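Nestar open day: progress report to the Drendlow fund, 2026-01-15

We had 96 visitors through over the day, which was well beyond what we'd hoped for, and I do want to thank you for the extra tables and the very kind note! Etornam Kwofie ran the table-setting demonstration 13 times and still had a voice at the end of it.

The table-setting work is the part people lingered over, and it's where most of your grant has gone so far. Visitors took turns with the hand-held gripper, starting from a white dish with a silver rim on a striped placemat, and plenty of them asked to go again. Villanueva has offered us their hall for the February visit, and we've set aside 20 places for neighbours who missed out.

Contact Nestar | © Nestar | Back to top
9 shares

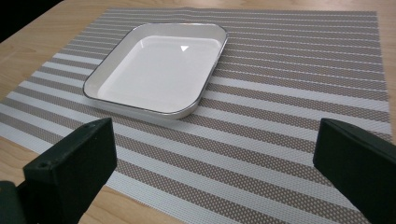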